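4.2 Does the shared bin save labor?

The claim that mixed storage pays for itself has been repeated so often in the returns trade that few papers still bother to support it. The usual source is the Horska survey, which asked 30 warehouse managers whether they thought sorting by item type was worth the effort. Most said no. That is an opinion poll, and it has been cited ever since as if someone had stood there with a stopwatch.

We went back to the two sites for which raw timings exist. At Ellton, returned goods were sorted into separate containers on arrival. At Jedammont, they went into shared bins and were pulled out only when an order came in. The Jedammont figures look better at first glance – intake is quick when no decision has to be made – but the log stops the clock as soon as the item is dropped. The time spent finding it again is booked to a different department and was left out of the published comparison. Once we added it back for a sample of 300 orders, most of the advantage went away. We would not go so far as to say that it reversed. The sample covers October only, and October is a slow month at both sites.

A second problem is what counts as "mixed." In some reports the word means different sizes of the same product. In others it means household and industrial goods in one container, as in Figure 3. Averaging over both tells us very little, and at least one widely quoted number does exactly that.
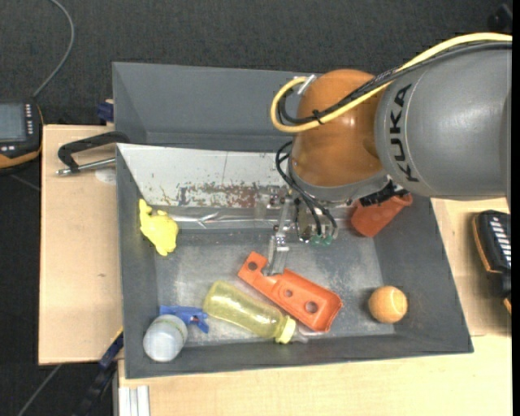
Figure 3. Household and industrial objects stored together in a dark gray bin.

Kratochvíl objected, on reading a draft of this section, that retrieval time should not be charged to storage at all, as a sorted warehouse also has to find things. We accept the second half of that. Our answer is that the cost differs between the two systems, and a comparison that omits it from both sides hides the one quantity of interest. Ellton's retrieval log covers 150 orders and has gaps, so the size of the difference remains open.

We use cookies to improve your reading experience. Accept all | Manage preferences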